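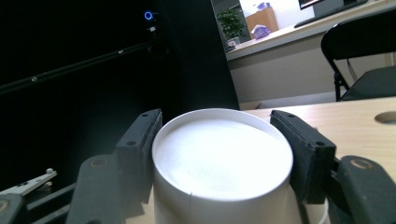 Paper cups are among the simplest containers in daily use, and this chapter looks at how they are shaped, joined and stored. A cup starts as two flat pieces of coated paper, one for the wall and one for the floor. The wall piece is wrapped round and its edges are sealed together. The thin upright line low on the front of the white cup is this seam. The top edge is then curled outwards to make the rim – smooth to the lip, and much stiffer than a cut edge would be.

The wall narrows towards the base so that one cup will sit inside another. A carton of 2000 nested cups takes up far less room than the same number set side by side.
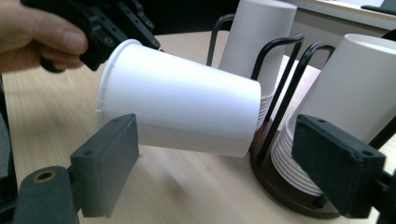 Section 2: Stacks and holders

A holder keeps nested cups in line. In a stack, most of each cup is hidden inside its neighbour, and the edges that show form a row of ridges. Herman Teoh's canteen study at Etby, used again later in the chapter, began with 800 cups kept in holders of this sort.

Before reading on, find a paper cup and look for its seam.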